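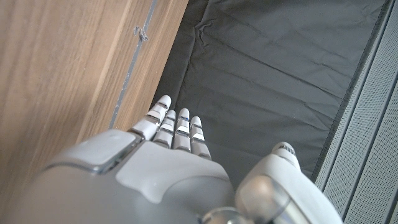 Keeping a Hand in Working Order

Piret Laur starts on the hand at seven, before the rest of the workshop at Indevmont has its lights on. She has a cotton cloth, a soft brush and a notebook with a cracked spine. The arm is parked low over the bench and the power to the fingers is off.

The hand has four fingers and a thumb, and it works in a test cell that handles textiles. All day it reaches for cloth, pinches it, lifts it and lays it down again. Cloth sheds. Lint collects in any seam it can find, on the bench as well as on the machine, and a single thread wound into a finger joint can stop that finger from closing all the way.

"People ask me about the software," Laur says. "Most of my week is fluff."

She begins with the fingertips. They are white, and dirt shows on them early. She wipes each one with a dry cloth, then bends the finger by hand and brushes along the metal bands between the segments. The brush always moves outward, toward the tip. Brushing the other way pushes fiber into the joint, and getting it out again means taking the finger off. She did that twice in her first month.

The thumb takes longer. Its base is bulky and the gap beside the little finger is hard to reach with the brush, so she moves the thumb out to its limit and cleans it from the palm side. Then come the cover plate on the back of the hand and the bright metal at the wrist, which only need a wipe.

With the power back on, she runs the checks. Each finger opens and closes 40 times at low speed, and the controller logs the motor current on every stroke. A healthy finger draws nearly the same current each time. If the line on the screen begins to climb, something is rubbing. The limit on this cell is 65 percent of rated current. Above that, the hand comes off.

The last check is the camera. It sits at the wrist and looks out along the back of the fingers, and the cell uses its view to find the edge of the cloth. A knock can turn the bracket by a degree or two, enough to make the hand reach past a hem. Laur compares the live view with a saved one and looks at where the fingertips fall. If they have moved, she loosens two screws and starts over.

Bigger jobs go to Ivars Ķēniņš, who runs the repair bench at Cellenholm. Every 3,000 hours the hand is unbolted and sent to him in a padded case, and a spare takes its place. Ķēniņš opens the shell, replaces the tendons in all the fingers whether or not they look worn, and greases the thumb gear. The new tendons stretch a little at first, so he leaves the hand cycling on a stand for 48 hours before he sets the final tension.

In April he began marking the old tendons by finger and keeping them in labeled bags. The index finger wears fastest. It is the longest, and it usually meets the cloth first. He has asked for a thicker tendon there, and a trial set is on order.

Laur finishes by going over the bench with a hand vacuum, paying attention to the joins where one surface meets the next. She writes down the highest current reading for each finger, signs the page and hangs the cloth on its hook. The first run of the day is set for eight.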